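Kadent Dustpan and Hand Brush Set
Household cleaning – small tools

The Kadent set is supplied for the clearing of dry litter from hard floors, worktops and shelving. It is intended for schools, community buildings, offices and shared kitchens, where a small tool kept within reach is often of more use than a full-length broom fetched from another floor. The set may be ordered singly or by the carton, and each part may be replaced separately.

What is supplied

One dustpan, white plastic, with a wide scoop edge and a straight handle.
One hand brush with a beige plastic handle and dark brown bristles.
One yellow sponge, for wiping down the pan and brush handle after use.

The sponge is regarded as a consumable item and is not covered by the guarantee. Further sponges are available in packs of 14. The brush and dustpan are also listed as separate lines in the Larnon price list, under small tools, and customers who hold an account with Larnon may continue to use their existing order forms.

Suitability

The brush is suited to crumbs, dust, grit, paper scraps, sawdust and dry soil. It should not be used on wet spills, on grease or on hot ash. Broken glass may be swept with the brush provided that gloves are worn and the bristles are checked by eye afterwards; a brush used for this purpose should not be returned to a kitchen.

The pan is designed to be held flat to the floor with light pressure. Its wide edge allows a line of litter to be gathered in one or two strokes. On uneven surfaces, such as old tile or rough paper coverings, the pan should be drawn back a little between strokes so that fine dust left along the edge can be taken up as well.
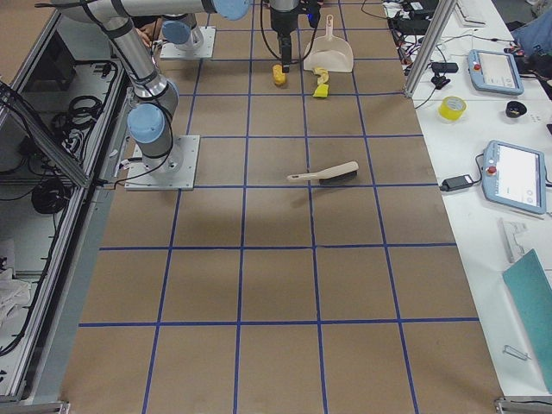
Parvaneh Safavi wrote to us in October that the brush had served her building well on the stairs and landings, but that she would have preferred a hole in the handle large enough for an ordinary coat hook. She added that the pan was easier to empty than the one it replaced, and asked whether the two parts could be made to clip together.

We are grateful for these remarks. A clip is not offered at present. For customers who wish to hang the parts side by side, we recommend the Kettani wall rail, which is sold separately and grips the handles from the front, so that no hole is required. The rail is 45 cm long and is fixed with two screws, which are not included.

Care and storage

Shake the brush out of doors or over a bin after each use. The bristles may be washed in lukewarm water with a little washing-up liquid and should be left to dry with the bristles facing down. Do not stand the brush on its bristles for long periods – they will take a set and will not recover fully.

The dustpan may be washed by hand. It should not be placed in a dishwasher or left against a radiator. Stains from coloured chalk or brick dust can usually be removed with the sponge and a small amount of bicarbonate of soda.

Sponges should be rinsed, squeezed and left in the open air. In shared kitchens we advise that each sponge be replaced every 7 days, and that sponges used on floor tools be kept apart from those used for dishes.

Ordering and delivery

Single sets are sent by post. Orders of 100 sets or more are delivered on a pallet from the Fundville depot, and the customer is asked to make sure that a person is present to sign for the goods. The depot does not load or deliver on a Sunday. Goods may be returned unused within 14 days of delivery, in their original packing.

Schools and public bodies may order against an official purchase number. All other new accounts are opened on receipt of the first payment.

Questions concerning bulk orders, replacement parts or the Kettani rail should be addressed to Marjan Rashti, Customer Accounts, Fundville. Please state the number of sets required and whether sponges are to be included.

Related items

Kettani wall rail
Kadent replacement hand brush
Kadent replacement dustpan
Yellow sponges, pack of 14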